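Skript Aufbewahrung und Sortierung von Kleinteilen
Abschnitt 4: Klemmbausteine auf der Tischfläche

Stand: 14.7.18

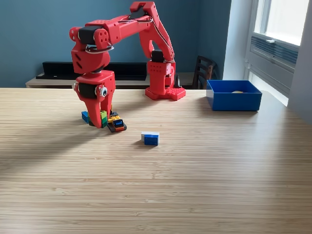 Grundlage des Abschnitts ist der Bestand der Lernwerkstatt Melitz. Er umfasst 2000 Einzelteile, verteilt auf 86 Fächer. Behandelt wird das Rücksortieren nach Gebrauch, also der Weg vom Tisch in den Behälter und vom Behälter in das Fach.

4.1 Begriffe
Einzelstein: ein Baustein ohne Verbindung zu anderen Teilen.
Verbund: zwei oder mehr fest aufeinandergesteckte Steine. Eine Grundplatte mit aufgesetzten Steinen gilt ebenfalls als Verbund.
Streulage: Steine liegen ohne Ordnung auf der Fläche, teils dicht beieinander, teils abseits.
Sammelbehälter: flache, oben offene Wanne ohne Unterteilung. Niedrige Wände erleichtern das Einlegen, begrenzen aber die Füllmenge.

4.2 Arbeitsfläche
Geeignet sind glatte, helle Tischplatten. Dunkle Grundplatten heben sich dort gut ab, blassgelbe und weiße Teile dagegen weniger. Bei Holzoberflächen ist die Maserung zu beachten: Sehr kleine Teile werden bei flachem Licht leicht übersehen. Der Sammelbehälter steht seitlich am hinteren Rand, damit die Mitte frei bleibt.

4.3 Reihenfolge
Zuerst werden abseits liegende Einzelsteine aufgenommen, danach die dichteren Gruppen. Verbünde bleiben zunächst ganz und kommen zuletzt in die Wanne. Getrennt wird erst am Sortierplatz, und zwar von oben nach unten. Hochkant stehende Steine werden an den Längsseiten gefasst.

4.4 Sortiermerkmal
Im System Giltden wird nach Form sortiert, im System Dinsa nach Farbe. Die Formsortierung ist beim Einräumen langsamer, beim Suchen schneller. Mehrfarbige Verbünde lassen sich nach Dinsa erst nach dem Trennen zuordnen – für die Übung gilt daher Giltden.

4.5 Füllgrenze
Eine Wanne der Reihe Wunine wird bis höchstens 340 g befüllt. Darüber rutschen Teile beim Tragen über den Rand.

Aufgabe bis November: Für den eigenen Bestand ist ein Fächerplan nach 4.4 anzulegen. Abgabe auf 2 Seiten, Fachbezeichnungen in Druckschrift.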